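April, late evening

Finished the naming-day invitations for Inès Roussel at last. She wanted 80, folded, with the baby's name on the front and the time and place inside. I cut the first 20 too narrow and they wouldn't go into the envelopes, so those are scrap now. The rest are in the box by the door.

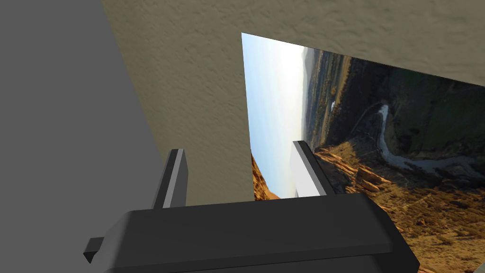
The cream card takes ink better than the white. I wrote to Koubek asking for another pack and they only sell it by 1000 sheets now, which is far more than I can store. Oisín Geraghty might split it with me. He does place cards for weddings and gets through a lot of plain stock in summer. Will ring him tomorrow after nine.

Spent the afternoon on the new thank-you cards. Two designs so far, a row of ducks and a plain border with space for a footprint. The ducks look crowded at the small size. I took one out and moved the lettering up, and it's better, though the last line still sits too close to the fold. 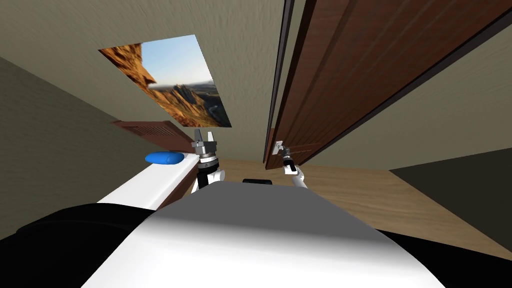 White and grey, wood floor.

Posted both designs on the Flostness board before tea and asked which one people would send. Four answers by seven o'clock, mostly for the border. 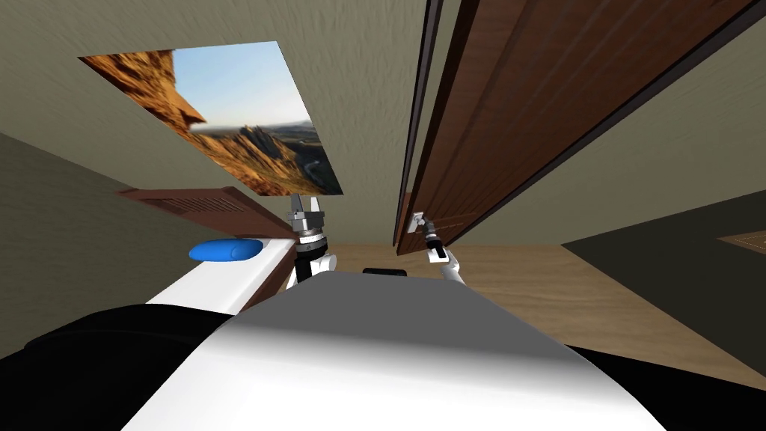 Rosine Besnard wrote that she would take the ducks, but only if the inside was left blank, as she always ends up crossing out the printed verse and writing her own. Miroslava Ďurica agreed with her about the verse and asked for a matching envelope label.

I'll leave the inside blank on both. Labels can wait until the card is sorted out. Need to buy glue, a new blade and second-class stamps. Bed at eleven.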